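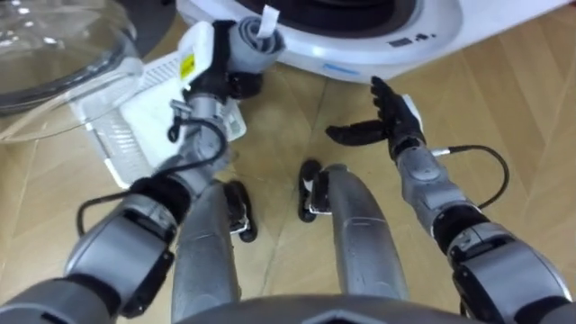 Figure 1. A rolled grey cloth held by the robot's left hand in front of a front-loading washing machine.

4.2 New plants and the money behind them

When we began gathering the permit records for Birnov in March, we expected the count of new factories and the value of new investment to move more or less together. They did so only loosely. Over the period we studied, the province issued permits for 37 industrial units, and yet a good deal of the promised capital sat with just five of them, all on the Stirkska side of the river, where the older foundries used to be. The remaining permits went to small workshops — food packing, door fittings, a little furniture — whose owners mostly paid for their buildings out of savings and family loans.

We were glad to find that the small firms were generous with their time. Of the 100 owners we wrote to in Birnov and the neighboring district of Lie, most sent back the full form, and several added long notes in the margins that taught us more than our own questions did. Jobs are the harder matter. The permits taken together promise over 2,000 positions, but a permit records what an owner hopes to hire, and hiring tends to trail the opening of the doors by many months. We have therefore kept promised and filled positions in separate columns throughout, and we return to the gap between them when we come to the Burnonora estate in Section 5.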